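생활소재와 봉제품 4주차 강의 노트
지퍼의 구조와 부착

읽어 올 것: 교재 2장 후반부, 배포한 Norkton 견본 카드

1. 지난 시간 정리

직물의 경사와 위사 방향에 따라 늘어나는 정도가 다르다는 점을 다루었다. 바이어스 방향으로 재단한 조각에 지퍼를 달면 봉제 후 물결 모양으로 운다. 중간 과제에서 이 문제가 가장 많이 나왔으므로 재단 전에 식서 방향을 반드시 표시한다.

2. 지퍼의 구성 요소

지퍼는 테이프, 이빨(엘리먼트), 슬라이더, 손잡이(풀탭), 상지와 하지로 이루어진다. 테이프는 대개 폴리에스터이며 면 테이프는 염색을 나중에 하는 제품에 쓴다. 면 테이프는 세탁 후 수축하므로 본체 원단과 수축률을 맞추어야 한다.

슬라이더 안쪽은 Y자 통로로 되어 있다. 두 갈래로 들어온 이빨이 한 줄로 맞물려 나가고, 반대로 당기면 가운데의 쐐기가 이빨을 벌린다. 슬라이더가 오래되어 몸체가 벌어지면 이빨이 멀쩡해도 지퍼가 뒤에서 터진다. 이 경우 지퍼 전체를 갈 필요 없이 슬라이더만 교체하면 된다. 시험에 자주 나오는 부분이다.

3. 이빨의 종류

금속 지퍼: 황동, 알루미늄, 양백. 강도가 높고 무겁다. 청바지, 가죽 제품.
사출(비슬론) 지퍼: 폴리아세탈 수지를 테이프에 직접 성형한다. 가볍고 이빨이 굵다. 점퍼, 아동복.
코일 지퍼: 나일론이나 폴리에스터 단섬유(모노필라멘트)를 나선형으로 감아 테이프에 박는다. 유연해서 곡선에 달기 좋다. 가방, 텐트, 침구.

호수는 맞물린 이빨의 폭을 대략 밀리미터로 나타낸 것으로 이해하면 된다. 다만 제조사와 종류에 따라 실제 치수에 차이가 있으므로 슬라이더를 따로 살 때는 호수만 보지 말고 뒷면의 각인을 확인한다.

4. 가방류의 지퍼 배치

가방에서 지퍼 위치는 입구의 크기와 하중 방향을 함께 보고 정한다. 윗면을 가로지르는 배치가 가장 흔하다. 내용물의 무게가 지퍼에 직접 걸리지 않고, 열린 상태에서도 물건이 쏟아지지 않는다. 앞면에 세로로 다는 배치는 안쪽 깊은 곳까지 손이 닿는 대신 물건이 가득 찼을 때 옆으로 벌어지려는 힘을 지퍼가 받는다. 따라서 하지 부분을 되돌아박기로 보강하고, 지퍼 끝이 바닥 솔기와 너무 가까워지지 않게 한다.

세로 배치에서는 지퍼 가장자리에 본체와 다른 색을 쓰면 여밈 위치가 눈에 잘 들어온다. 남색 본체에 회색 트리밍을 두른 도시락 가방이 그런 경우이며, 손잡이 끈도 같은 회색 계열로 맞추었다.

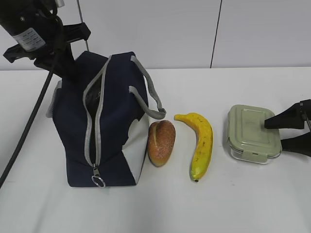 5. 부착 순서(실습)

실습용 지퍼는 Rimach 코일 지퍼, 길이 19cm를 쓴다. 원단은 Anico 혼방 캔버스이다.

(1) 지퍼 다는 위치의 시접 안쪽에 접착심을 붙인다. 다리미는 밀지 말고 눌러서 붙인다.
(2) 시접 1.5cm로 솔기를 시침박기한 뒤 가름솔로 다린다.
(3) 지퍼 겉면이 솔기 쪽을 향하게 놓고 테이프 양쪽을 손시침한다. 핀만 꽂고 박으면 테이프가 밀린다.
(4) 외노루발로 바꾸고 하지 쪽에서 상지 쪽으로 박는다. 양쪽 모두 같은 방향으로 박아야 좌우가 어긋나지 않는다.
(5) 슬라이더 근처에서는 바늘을 꽂은 채 노루발을 들고 슬라이더를 지나간 쪽으로 옮긴다.
(6) 시침실을 뜯고 세 번 여닫아 본다.

바늘은 14호, 땀 길이는 2.5mm. 캔버스가 네 겹 이상 겹치는 곳은 손바퀴를 돌려 박는다.

6. 흔한 불량과 원인

지퍼가 물결친다: 박을 때 원단을 당겼거나 접착심을 생략했다.
좌우 높이가 다르다: 양쪽을 서로 다른 방향으로 박았다.
슬라이더가 안감을 문다: 안감 시접을 누름상침하지 않았다.
끝부분이 뜯어진다: 하지 보강이 없다. 되박음을 세 땀 이상 넣는다.

7. 개폐 내구성 시험

수업에서는 간이 방식으로 한다. 견본을 고정대에 물리고 일정한 속도로 왕복시키면서 이빨 이탈, 테이프 보풀, 슬라이더 걸림이 처음 나타난 횟수를 적는다. 작년 수강생이 만든 견본 하나는 147회에서 슬라이더가 걸렸는데, 분해해 보니 안감 올이 통로에 끼어 있었다. 지퍼 자체의 결함과 봉제 불량을 구분해서 기록할 것.

8. 과제

Liem 부자재 목록에서 용도가 다른 지퍼 두 종을 골라 이빨 재질, 호수, 테이프 소재를 표로 비교한다. 집에 있는 가방 한 점의 지퍼 배치를 그림으로 그리고, 하중이 걸리는 방향을 화살표로 표시한다. 분량은 A4 2쪽 이내. 제출은 다음 수업 시작 전까지이며 실습 견본도 함께 낸다.

다음 주: 교재 13쪽부터. 스냅과 벨크로.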